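Wrapping balls in bubble wrap for the post: how do you get a flat sheet around a round thing?

Posted in Packing, Posting and Moving House

wattlebird_jo

Hello all, I've read this board for years while moving from one rental to the next, and I don't think I've ever put up a question of my own, so please be gentle if it has been covered already. I did search, but most of what comes up is about plates and picture frames.

I have two balls to send to my nephew, who has moved with his parents to Fernier and left half his treasures behind in our spare room. One is a mini basketball and the other is a baseball. They don't sound like anything that needs careful packing, I know, and my sister has already told me to put them in a bag and stop fussing. But they're going in the same box as a ceramic money box and a small lamp, and I'd like them not to roll about like cannonballs the whole way there. He is also rather fond of the basketball and I'd be sad if the printing on it got scuffed.

What I've got is a big sheet of clear bubble wrap off the roll, some ordinary packing tape, and a square carton from Plaltard that measures 26 centimetres along each side. I lay the wrap out on the table, put the ball in the middle, bring the corners up, and then it all goes wrong. I end up with a great puffy bunch on top, like a pudding in a cloth, and the bunch takes up more room than the ball does. If I roll it instead, the ends stick out like a Christmas cracker and the ball slides out of one of them while I'm hunting for the end of the tape.

So is there a proper way of doing this? Bubbles in or bubbles out? Would you wrap the two of them together or one at a time? And do I need to let the air out of the basketball first? I'd rather not if I can help it, because I don't own a pump and I'm not sure they do either.

Thank you in advance, and sorry for going on. I've had the whole table tied up with this and we've been eating tea off our laps.

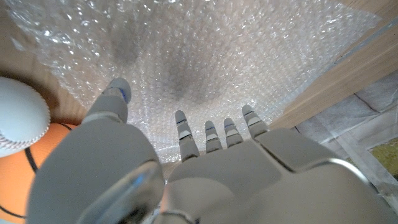
Answers

oldcartons

I packed for a removals depot in Gallia for a good long stretch and then for a mail order shop, and I can tell you that round things give everybody trouble, so you're in good company. Bubble wrap is happy going around a cylinder and doesn't like going around a ball at all. The trick is to stop thinking of it as a ball and make a cylinder out of it.

Cut the sheet down before you do anything else. Most people use far too much, and it's the extra that makes your pudding. For the basketball you want a piece long enough to go twice around the fattest part, and wide enough that when the ball sits in the middle there's a bit less than half a ball's width of wrap on either side. Lay it bubbles up so that the bubbles end up against the ball. Some people will argue with you over that, and it isn't worth falling out over, but with the bubbles inside you have the smooth face outwards and your tape holds much better.

Put a short piece of tape on the leading edge and stick it to the wrap once you've gone around the first time. Don't stick it to the ball, the tape can lift the printing. Then carry on around for the second turn and tape that down as well. Now you've got a tube with a ball in it and two open ends. Press the ends in flat the way you'd do the end of a wrapped tin, folding a bit down from the top, then the sides, then the bottom, and run one strip of tape across the lot. It won't be pretty but it'll be flat, and flat ends are what you need in a carton.

Do them separately. A baseball is a hard little lump and if you wrap it up against the basketball it'll find its way over to one side, and then you've got a parcel that wants to roll in circles. The baseball only needs a small piece, and the offcut from the first one will probably do.

As for the air, leave it in if it's going by road. A firm ball helps to hold the box up. If it feels drum tight you could let a tiny bit out, but you've said there's no pump at either end so I'd leave well alone.

Last thing, the heavy item goes at the bottom. I don't know what your money box weighs but I would guess it beats everything else in there. Put crumpled paper underneath it, paper around it, and then the balls can go in the upper corners with the lamp between them if it fits.

wattlebird_jo

Oh, thank you so much, that's far more than I was hoping for! I went straight back to the table after breakfast and had another go, so I thought I'd report back in case it helps the next person, and also because I've come unstuck on one part.

Cutting the sheet down was a bit of a revelation. I'd been so pleased with having a nice big piece that it hadn't crossed my mind to make it smaller. The first time I cut it too narrow (of course I did) and there was orange poking out at both ends, so that bit has gone into the box as stuffing. The second piece was better.

Before I cut anything, though, I did try my neighbour's suggestion, which was to forget about folding altogether and make a sort of bag out of the wrap, tape up two sides and drop the ball in. It does work in a way, and you can see which ball is which through the plastic, at least where it hasn't bunched up in layers.

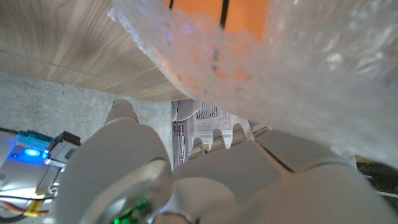
The trouble with doing it like that is all the slack. The ball has nothing to hold it still, so when you pick the bag up it sags to one side and the top flops over, and by the time you've folded the floppy part under and taped it down you've used as much wrap as you did for the pudding. I wouldn't say no to it for something light that only has to go across town. For the carton I've gone back to the tube.

I did the bubbles inside, as you said, and the tape does hold better on the smooth side. I should confess that my tape dispenser is an elderly Cropper that belonged to my dad and its teeth are worn down to nothing, so every piece comes off with a long stretchy tail. I've started cutting the strips with scissors and hanging them along the edge of the table so they're ready when I've got a ball in one hand. I used 4 strips on the basketball, which feels like a lot, but I'm not taking any of them off now.

Where I've come unstuck is the flat ends. On a tin you've got a nice firm rim to fold against. With a ball, the ends of the tube just cave in towards the middle and the folds spring back open, and it looks like a badly made bed. I can get one end to stay, and then when I stand it up to do the other the first one pops. Do you stuff the ends with something? Or have I left too much wrap on either side? I did measure it, though I measured it with my hand.

The baseball I haven't started on properly. It looks as if it ought to be easy, being so small, but it shoots off whichever way the wrap is leaning, and I've had to put a tea towel down in the past to stop it heading for the floor. I've got the two of them out side by side again and the sheet flattened out, ready for another attempt once I've heard from somebody who knows what they're doing. 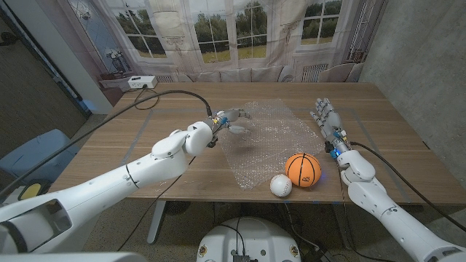 parcel_aunty

I'll stick my oar in because I post things to grandchildren all year long and the springy ends used to drive me up the wall too.

Yes, stuff them! A loose handful of tissue or newspaper (plain paper if you're worried about the ink, and on a baseball I would be) pushed gently into each end of the tube gives you something to fold against. It doesn't need to be packed in tight. Then fold down the two long sides first, hold them with your thumb, fold the other two over the top and tape straight across. Do one end completely and leave it sitting on the table while you do the other. If it still pops, your tape is too short. It should go right over the end and a good way down both sides of the tube, so it's pulling against itself.

For the baseball I don't bother with a tube at all. Take a small square, put the ball near one corner, and roll it diagonally towards the opposite corner, tucking the sides in as you go. It's like doing a spring roll, if you've ever made those, and the side bits fold in on themselves so there's hardly any bunch. One piece of tape on the last corner and you're done. It's easier if you hold the ball in the wrap from the very start and do the whole thing in the air, instead of chasing it around the table. And an old sock over it first does wonders for keeping a white ball clean. The sock is also a sock at the other end, and children never have enough of those.

One thing I'd do differently from the answer before mine is put the balls in the bottom corners if the money box is on the small side. I don't like anything round sitting above a lamp. But it depends on what everything weighs, so have a play with it before you seal up. Close the flaps, give the box a gentle shake and listen. If anything knocks, open it up and put more paper in.

oldcartons

Agree with the paper in the ends, I should have mentioned it. I was thinking of bigger balls, where you get a bit of a shoulder to fold against, and a mini one hasn't got much. And yes, measuring by hand is where the extra came from, I'd say. Trim a couple of fingers off each side and try again.

Happy to be overruled on the lamp. If it has a glass shade, take the shade off and wrap it on its own, whichever layer it goes in.

ted_in_the_shed

just use a jumper

wattlebird_jo

We did think of jumpers! He has already grown out of all the ones he left here, so they've gone to his cousin. I'm off to find the tissue paper and a sock, and I'll have the shade off that lamp while I'm at it. Thank you all, we may get the table back in time for tea.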